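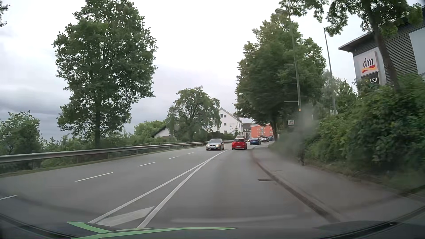

Print | E-mail

1/ Notes on listing square footage, written after remeasuring a three-bedroom house in Zidport for resale. The 2016 listing gave 3,000 square feet. My figure for finished area above grade is lower, and most of the gap is one room. Access is by the main road, two solid white lines on the left of the lane on the way in, so the drive time in the listing is taken from there and the distance is by road.

2/ The room is the den. It sits below grade on the uphill side, which puts the whole level in the basement column. Finished or not, it doesn't go in the headline number. It goes on its own line: 762 square feet, finished, below grade.

3/ Measure to the outside face of the exterior walls. Stairs count once, on the floor they descend from. The two-story foyer counts once -- the opening upstairs comes out.

4/ Sloped ceilings upstairs: at least half of the room has to be at seven feet or higher, and anything under five feet is left out. The back bedroom loses 48 square feet this way.
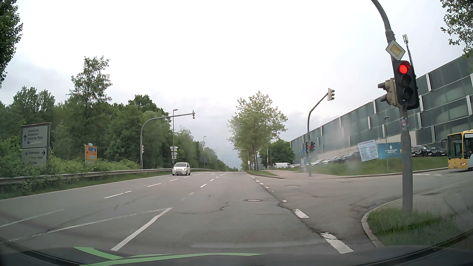

Wiebke Hamann replied that the old listing probably came straight from the county card, and asked whether the enclosed porch was in it too.

5/ It was. The porch has walls and windows but no permanent heat, so I took it out and listed it separately. Same with the garage.

6/ Sketch drawn in Ferkico, checked against the Pagano floor plan from May. The two differ by a few inches at the bay window. I kept the tape measurement and noted it on page two.

Print | E-mail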